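Clendale Robotics Technology Program
Handout 7: Setting up and looking after the Sinaga hand rig
Instructor: Meron Fikre

Read this before your bench slot. You will be asked to take the rig from its case to a first usable recording, and then put it back the way you got it. The arm side of the cell is covered in Handout 8.

What you are setting up

The Sinaga rig is worn on the right hand. It has a glove base, the finger linkages, a fiducial marker on the back, and a wide-angle camera that looks out past the fingertips. A fixed camera watches the table. The wearer does an ordinary task by hand and both cameras record it, along with the finger sensors. If any of the three streams is off, the recording can't be used to drive the arm, and you may not find out until you replay it.

Before you put it on

Check the case list. Wipe the camera lens with the dry cloth in the lid pocket. Do not use the table cloth or your sleeve. Look along the cable from the connector to the strain relief and bend it gently at both ends. A cable that cuts out when bent gets a red tag and goes back to the bench supervisor.

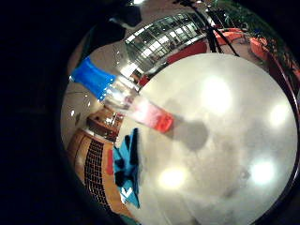
Turn the lens ring until it stops, then back it off a quarter turn. Focus is fixed for this course and the ring should not move again. The usual faults at this stage are a fingerprint on the lens and a glove seated too far back, so that the linkages pull when you close your hand. Take the glove off and start over if you feel any pull. Loosening the straps to get rid of it only moves the problem to the marker.

Fitting and zeroing

1. Sit down at the table with the case on your left.
2. Put the glove on with the fingers straight. Use your other hand to support it from underneath while you close the straps.
3. Plug in the cable and route it down your front, clear of the table edge.
4. Open the Molar logger and wait for all sensor channels to show a value. With the hand flat and still, press Zero.
5. Close and open the hand slowly. Each channel should return to within 60 counts of zero. If one doesn't, zero again before you suspect the sensor.
6. Hold the marker toward the fixed camera and turn the wrist slowly each way. The logger shows a solid outline while the marker is tracked.

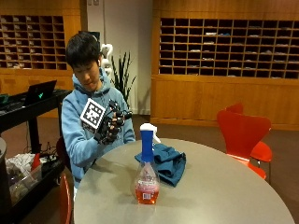
Checking the marker and the exposure

Tracking drops out for dull reasons. The marker is dirty, it is turned away, or there is glare on it. Clean the marker with a damp cloth only. Alcohol lifts the print at the corners, and we have replaced enough of them.

Set the fixed camera gain to 800 and leave it there. If the marker outline flickers at that setting, move your chair before you touch the camera. Overhead lights can wash out part of the wide-angle view, particularly over a pale tabletop. Some washout is fine as long as the fingertips and the object stay readable through the whole motion.

Record a short test with nothing in your hand. Play back both views side by side and check that the start of the motion lines up.
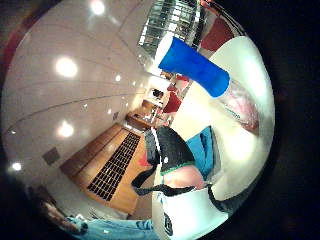 Retno Krishnan asked after the last session whether the zero has to be redone every time the glove comes off. It does. The straps never close in quite the same place, and the fingers read differently even when the fit feels identical. Redo steps 4 through 6 and note the time in the log.

The test task

Use the spray bottle and the folded or crumpled cloth from the Cundine kit. Pick up the bottle, bring it over the cloth, tilt it, and set it down. Work at normal speed. Don't look at the laptop while you move. Students who do tend to turn the wrist and lose the marker.

Keep your other hand out of the way unless the task sheet calls for it.

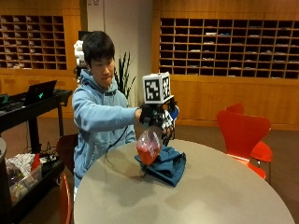 Test task: bottle tilted over the cloth, with the marker cube on top of the rig.

After the session

Unplug at the connector, never by the cable. Air out the glove liner before it goes in the case. Write the cycle count in the log. Linkage pins are changed at 2,000 cycles, and the rig issued to this section stood at 397 when the term began, so you should not have to change any. If a pin feels loose anyway, stop and tag the rig.

Hand in

Your test recording, the zero values from step 5, and a note of anything you had to redo. Files go in the section folder under your own name by 5 p.m. on the day of your slot. Bench questions to Sekar Chong, logger questions to Suryani Lubis.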